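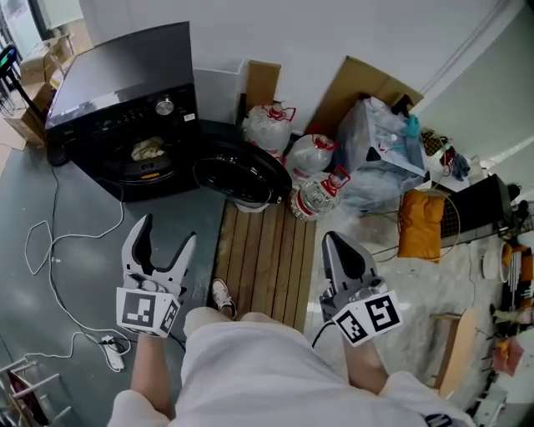
How to Use a Front Loader in a Storage Room

Posted March 2018

A washing machine that shares a room with boxes, bins and spare packaging works fine as long as the floor in front of it stays usable. These steps are the ones we follow at the Zindville workshop for cloths, covers and small rugs.

1. Clear the door swing. Open the door all the way and check that it doesn't press against anything. Leave yourself room to kneel.

2. Move cables out of the walking path. Push extension cords and power strips back toward a wall, away from the water hose and the drain. Plug the washer straight into a wall outlet if the cord reaches.

3. Check the drum. Feel around the inside for socks and cloths left over from the last load. Wipe the rubber gasket and pull out any lint caught in the fold.

4. Sort what is near the machine. Flattened cardboard can lean on the wall, but keep it well back from the door. Anything in plastic bags should sit on slats so it stays off the concrete.

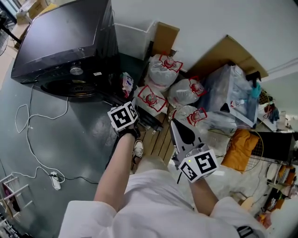
Bags that slide off the slats end up under the door, so push them toward the wall before you load.

5. Load loosely. Shake each piece out and stop when the drum is three-quarters full. Cotton cloths can go in together. Wash anything teal, red or dark by itself the first time.

6. Add detergent. We use Skoron powder, one level scoop for a normal load and half that for a small one.

7. Set the dial and close the door until it clicks. A short cycle on our machine takes 64 minutes.

8. Unload when it stops, then leave the door open for a few hours so the drum can dry.

Clean the drain filter every 18 loads. Put a shallow tray under it first. The hose connections should be looked at once a year, and we do ours in May.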